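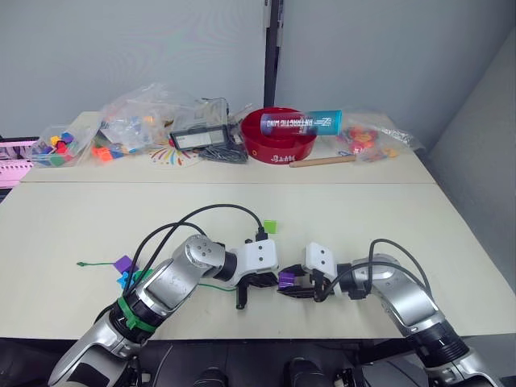
*1 min read*

**12 April 2018, glue notes**

Second go with the Fang wood glue on the maple offcuts. The tub claims full strength in 2 hours. I don't buy it. Clamped three joints at lunch and pulled one at the two-hour mark, and it let go along the glue line with hardly any fiber torn. The other two stay clamped overnight.

Mestau keeps telling us the old stuff is no better, but their own sheet gives 245 as the batch number and no test figures at all. Somebody over at the Hostcombe shop swears by it. They also swear by warming the bottle in a sink, so.

Things I'd want before we switch:

- the same test on oak, cut from one board
- a cold morning, heater off
- a price that includes shipping

The tub is nearly half gone already, which seems fast for so few joints. Either I'm spreading it too thick or it was short when it came. Weigh the next one before opening.

Prora order is on hold until June. Don't reorder clamps yet, the red ones slip.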